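Minutes of the July players' council, Lagman Tabletop and Video Game Club

Posted July 29, 2025 by the club secretary

We use cookies to remember your preferences. By continuing to read you accept this. Sign up for our newsletter to get the minutes in your inbox.

Present: 24 members, a quorum under the new rules and also under the old ones, which several people still prefer. The meeting opened late. The January minutes were approved without being read.
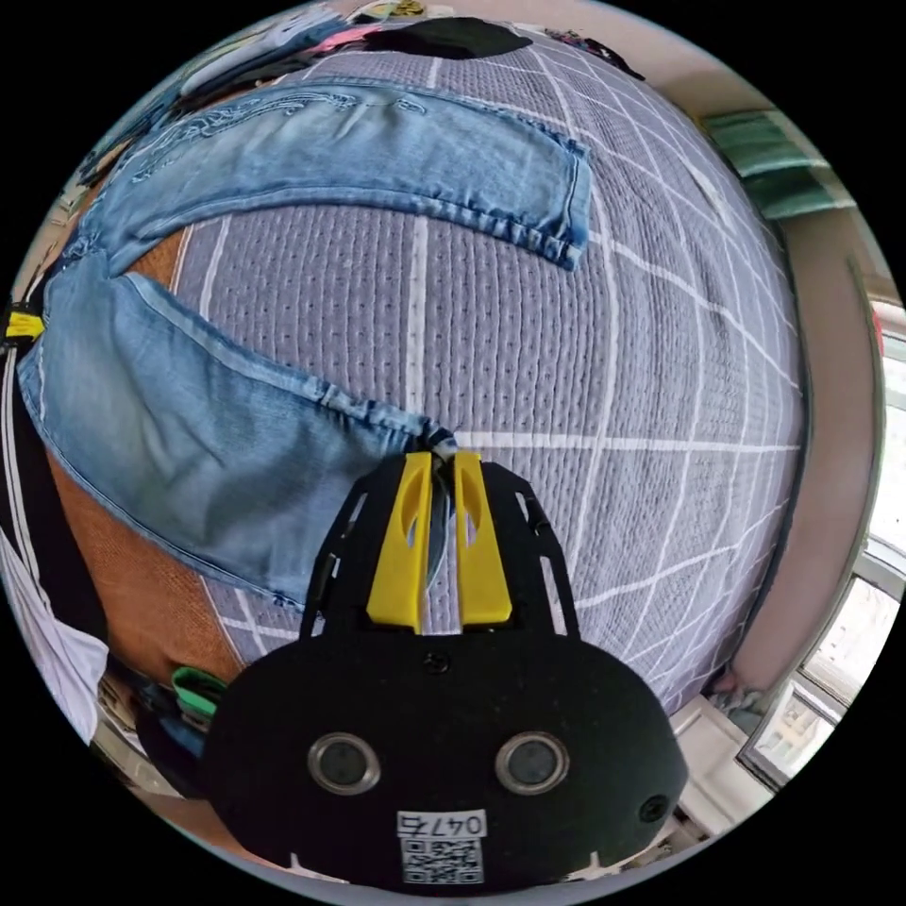
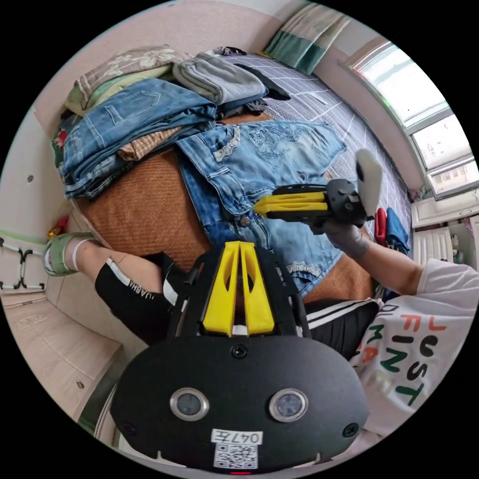
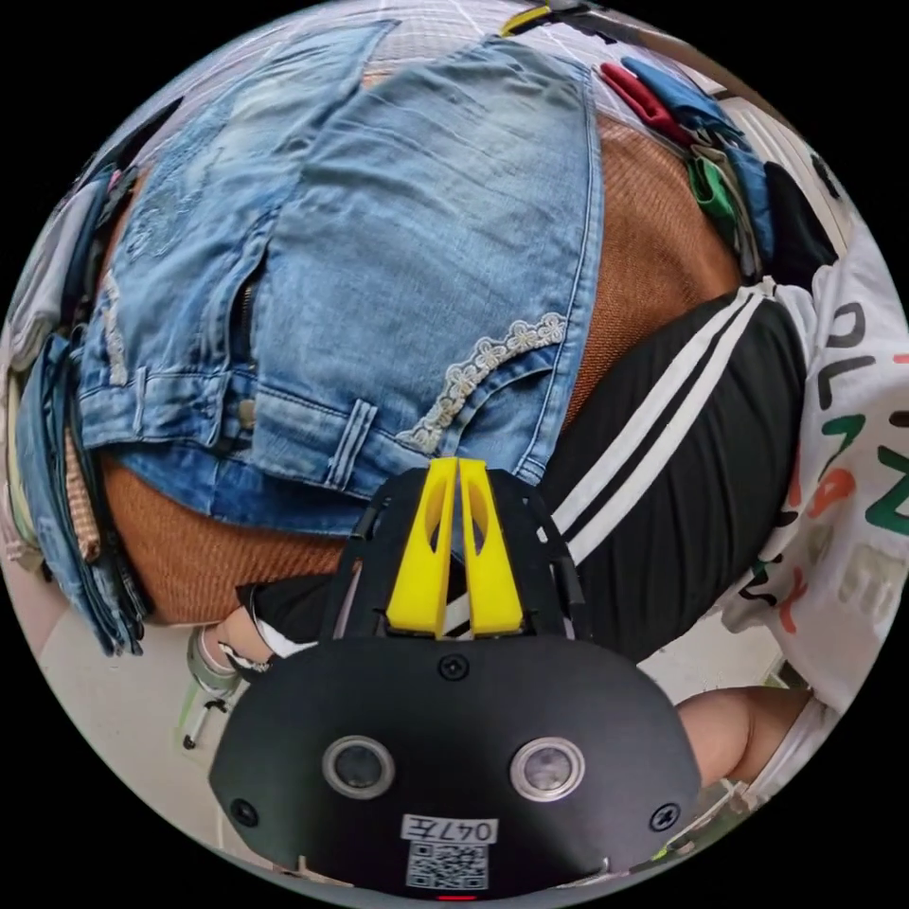

1. Puzzle league. The spring season of Haltex finished with a tie for first. The rules say ties go to the player with the higher combo score, and both finalists had the same combo score. The rules then say "see appendix." There is no appendix. Agreed: a one-game playoff at the next open night, best score after 30 minutes. The chair will write an appendix.

2. Update to Nava. The June patch took away the undo button on the hard levels and put it behind a daily token. Views were exchanged at length. One member pointed out that the game is free. Another pointed out that so is standing in the rain. A motion to drop Nava from the fall league failed by 3 votes. A motion to allow unlimited tokens in league play passed, pending somebody finding out whether the game lets us do that.

3. Farcombe weekend. The hall at Farcombe is ours for the co-op marathon if we confirm by the middle of August. The fee is $70, the same as last year, and includes the kitchen but not the kettle. Members are asked to bring their own controllers and to put a name on them. Last year we went home with more controllers than we arrived with, and the club still has two that won't pair with anything. Approved.

4. Leaderboard. The website shows scores from the old version of Haltex next to scores from the new one, where everything is worth ten times as much. As a result our all-time top player is someone who joined in May and has finished four levels. She asked that this be left alone. Agreed to split the table into two, old and new - she abstained.

5. Noise. The upstairs tenant has written again about the boss music. Headphones after nine, as already agreed in January and as already ignored since.

6. Suggestions box. Three slips. One asked for a speedrun night (referred to the events group). One asked for better chairs (referred to the events group, who objected). One was a shopping list and has been returned to the box in case the owner comes looking.

7. Any other business. The question of whether mobile games count as "real" games was raised and ruled out of order, on the grounds that we did it last year and people had buses to catch. It was then discussed until closing.

Actions: appendix (chair), token question (league group), hall booking (secretary), split leaderboard (web group, by the next meeting if the login can be found).

Next meeting to be set by email.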